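18 October 2025

Culstead, bench 2. Folding cell stopped again at cycle 729. Third stop this week with the same signature: the left finger reports closed, the force reading stays flat, the wrist lifts anyway. No fault raised by the controller. I hit the stop myself when the arm started its lift with nothing confirmed in the grip.

Pulled the log from the Etia box. Grip force threshold is set at 600 in raw units, same as in February. The reading before the stop was 99 for the whole of the close and never moved. On a good cycle it climbs past 2000. A dead-flat value says cable or connector, so I powered down, locked out and opened the wrist cover. The sensor lead was rubbing where it passes the clamp. Jacket worn through on one side, shield showing. Wiggled it with the meter on and got an open circuit at one angle only.

Taped it, rerouted it outside the clamp, refitted the cover. Temporary. A new lead from Stöckli is on order, no ship date yet.

The more serious matter is the missing interlock. Lift should not be allowed on finger position alone. Wokmont wrote the sequence that way to save time on thin cloth and I signed it off. 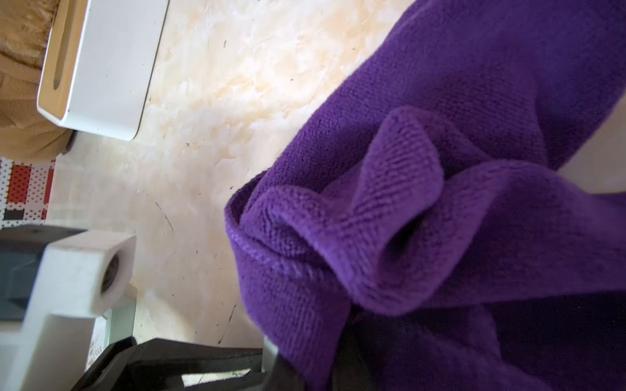
Force check after the repair, done at reduced speed with the guard closed. I used the purple microfiber because it bunches up thick between the fingers and ought to give a clear reading. The right finger had cloth tucked over it, so position by itself says very little about the grip. Marble-pattern top needs wiping down, there are specks all over it.

Changed the sequence so lift waits for position and force both. Timeout drops to a hold, no motion. Cell stays tagged out overnight. Still to do: strain relief, second lead, and find out why the controller accepts a flat signal as valid.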